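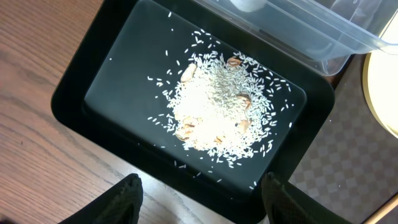 Rice on the table: a little gallery

I've been promising to put this page up since June, when the kitchen at Grerkstead was finally usable again and I could stop cooking on a camping stove in the porch. Lots of you asked about picking over rice after I mentioned it in passing, and I got rather carried away in my replies, so it seemed sensible to gather everything in one place. It's a small gallery — one picture so far, sitting at the top — and the rest is me rattling on underneath it, as usual.

Black tray, white rice

Long grain rice, uncooked, tipped out in a heap on the black tray with a few pale tan bits in amongst it. They look like bits of nut shell or husk to me, and against all that white they're easier to miss than you'd think! One is tucked in at the edge of the pile with grains lying over it, and another has only its rounded top poking out. If you were pouring straight from a bag into a pan you'd never spot them, and then somebody at the table would find one with a back tooth.

I love how the grains show up on a dark tray. I used to do this on a white dinner plate, which was hopeless, and then on a sheet of baking paper, which was worse (one sneeze and you're sweeping). A raised rim makes all the difference. Grains wander off in every direction the moment you tip them out, and the rim keeps most of them off the floor.

How I go about it

Start with a smallish heap. I do two handfuls at a time, and if I'm cooking for a crowd I just do it more often. Push the heap to one side with the flat of your hand and draw the rice across to the other side a little at a time, looking as you go. Anything that isn't rice goes into a saucer. My mum did it with her thumb and one finger, terribly fast, talking all the while, and I still can't manage it at half her speed.

Pale bits are the tricky ones. A dark seed or a bit of grit jumps out at you, but a beige curl of shell can sit there looking like a few grains in shadow. I spread the thick middle of the pile out early on because that's where the light bounces off it and everything goes to a white blur. Sitting side-on to the window helps too. I tried it under the big kitchen light and gave myself a headache.

After that it's three rinses in cold water, swishing it about with my fingers, and into the pan. The rinse water goes on the tomatoes.

The table

For anyone who's been following the kitchen saga: yes, that's the wooden table, and yes, I'm very happy with it. I went back and forth for ages between the Brullska one and the one we ended up with from Korum, and it was the grain that settled it, all those fine wavy lines in a nice warm brown. It's already had a curry spilt on it and lived. I oil it when I remember, which means when guests are coming.

Things people have asked me

Does shop rice need it? Mostly no. I can go through bag after bag and find nothing worse than a broken grain. I buy ours loose from the scoop bins at Ambrosio, where the nuts are right next door to the grains, and I think that makes me more careful than I need to be. I still like doing it. It's a nice quiet job for the end of the afternoon with the radio on.

Can children help? Oh, they're brilliant at it! Better eyes than mine, and they treat it like a treasure hunt. Give them a tray each or there'll be words. I wouldn't leave it to a little one who still puts things in their mouth.

What about lentils? Same method, much more patience. Green ones are the worst for hiding small stones, and I go a good deal slower with them. Red ones are lovely and quick on a black tray.

What do you do with the bits? Compost for ours, apart from stones, which go out on the path.

I'd like to add the lentils next, and maybe the big jar of dried beans if I can get the lid off it. If you've got a better way of doing any of this, do leave me a note in the guestbook — especially if it's faster.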